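## Februar, Werkstattbuch zur Ausstellung "Eintragen lassen"

Weiter mit Tafel 3, also der Wand zur rechtlichen Seite: eingetragene Partnerschaft, Öffnung der Ehe, Stiefkindadoption, Anerkennung im Ausland geschlossener Ehen. Ich schreibe das hier ausführlicher auf als sonst, denn beim letzten Mal habe ich nach einer Pause drei Tage gebraucht, um meine eigenen Kürzel wieder zu verstehen (was soll bitte "P. gelb, Z. fragen" heißen?).

Heute früh die Druckfahnen von Zedis durchgesehen. Schön geworden, wirklich, das Papier hat genau diesen leicht rauen Griff, den wir uns gewünscht hatten! Leider ist der Zeitstrahl zu gedrängt. Wir haben 60 cm Breite für alles, was zwischen der Partnerschaft zweiter Klasse und der Ehe liegt, und ausgerechnet dort stehen die längsten Texte. Mein Vorschlag: die Gerichtsentscheidungen aus dem Strahl herausnehmen und auf eigene Karten setzen, die man in die Hand nehmen kann. Die Leute nehmen gern etwas in die Hand, das hat sich schon bei der kleinen Schau in Mascombe gezeigt.

Die Karten: jetzt 14 Stück, Format wie gehabt, Ecken gerundet. Auf der Vorderseite immer eine Frage in Alltagssprache ("Wer darf ins Krankenzimmer?", "Wessen Name steht in der Geburtsurkunde?"), hinten die Antwort vor und nach der Gesetzesänderung. Bei der Karte zur Geburtsurkunde bin ich unsicher, ob "Mitmutter" ohne Erklärung verständlich ist. Bitte alle mal draufschauen und mit Bleistift an den Rand schreiben, nicht mit Kugelschreiber, das ist das Original.
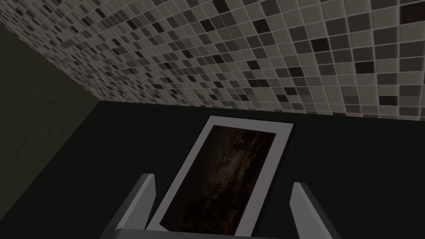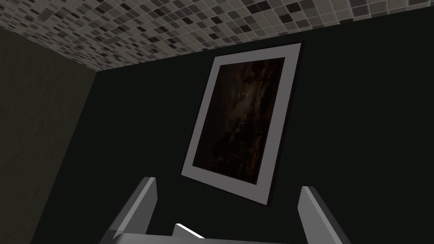 *Kleine quadratische Fliesen in Beige, Grau und fast Schwarz, mit hellen Fugen.*

Nachmittags die Hörstation. Die Aufnahmen aus Tanham sind endlich geschnitten, und ich gebe zu, dass ich beim Anhören zweimal die Kopfhörer abnehmen und einen Tee kochen musste. Ein Paar erzählt, wie es zum Standesamt ging und dort erst einmal das passende Formular gesucht wurde, weil im alten noch Braut und Bräutigam standen. Sie lachen beide dabei, und dann wird es ganz still, und einer sagt: "Meine Mutter ist mitgekommen." Das lassen wir bitte genau so stehen, auch die Pause. Ich habe sie im ersten Schnitt gekürzt und sofort wieder eingesetzt.

Technisch: Pegel der zweiten Aufnahme zu niedrig, im Hintergrund brummt etwas, vermutlich ein Kühlschrank. Habe unter 100 Hz abgesenkt, jetzt geht es. Die Abspielgeräte von Solís starten nach dem Einschalten immer auf voller Lautstärke, das muss auf den Zettel für die Aufsicht.

Noch zur Vorgeschichte. In der Vitrine soll das Familienbuch von 1891 liegen, aufgeschlagen auf der Seite mit den Vordrucken für Ehemann, Ehefrau und Kinder. Ich mag den Gegensatz zu den heutigen Papieren sehr, möchte aber keinen Text daneben, der den Leuten vorschreibt, was sie dabei denken sollen. Eine Zeile mit Herkunft und Jahr reicht. Die Buchstütze fehlt, der Rücken ist zu schwach zum Flachlegen. Bis dahin bleibt das Buch im Karton, im oberen Fach!

Kirchliche Trauungen: Da fehlt uns nach wie vor ein eigener Abschnitt. Zwischen Segnung und Trauung liegt für viele Paare eine ganze Welt, und im jetzigen Entwurf steht beides in einem Halbsatz. Ich setze mich morgen daran, am liebsten vormittags, solange es im Haus noch ruhig ist.

Offen:

- Fahne 3 mit neuem Zeitstrahl an Zedis
- Rückseiten der Karten gegenlesen, vor allem Adoption und Erbrecht
- Einverständnis des Paares aus Tanham für die lange Fassung schriftlich einholen
- Buchstütze bestellen
- Kopfhörerpolster nachkaufen, die alten bröseln

Der Kleber für die Probetafel hält übrigens, obwohl ich ihm nicht getraut habe. Tube liegt in der Schublade unter dem Schneidebrett, Deckel bitte fest zudrehen.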